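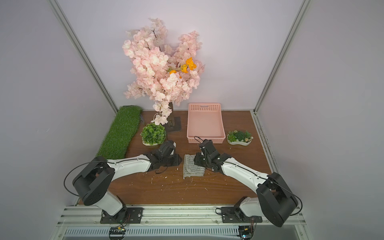
Valtammont Laundry Words

A word list with regional labels, version 11

What you get

One tab-separated file of 3000 household terms for washing, drying, folding and losing textiles, gathered from people in and near Valtammont who were willing to talk about tea towels at length. Each row has a headword, a spelling variant, a region and a comment. The comments are the best part and the least consistent.

Sources

Most rows come from the Rudura letters, typed up by Nhyira Quaye over one long May. Another 600 come from the Appiah phone interviews. Ohemaa Arthur did the region labels and would like it known that she did not choose the regions.

Known problems

"Doona cover" appears under bedding, covers and grievances. We have left it.

79 rows have no region. The speakers had moved house too often, or declined to say.

Colour terms use the -our spelling, except where a letter writer felt strongly otherwise.

"Manchester" means household linen in this file. If your geocoder puts half the entries in northern England, that is between you and your geocoder.

Loading it

Encoding is UTF-8. Don't open it in a spreadsheet and save it again. Ernier, our old import script, still runs but sorts "fitted sheet" under F and then again under S.

Licence

Free to use with credit. Corrections are welcome by email, one per message, please.

Last updated July 7, 2023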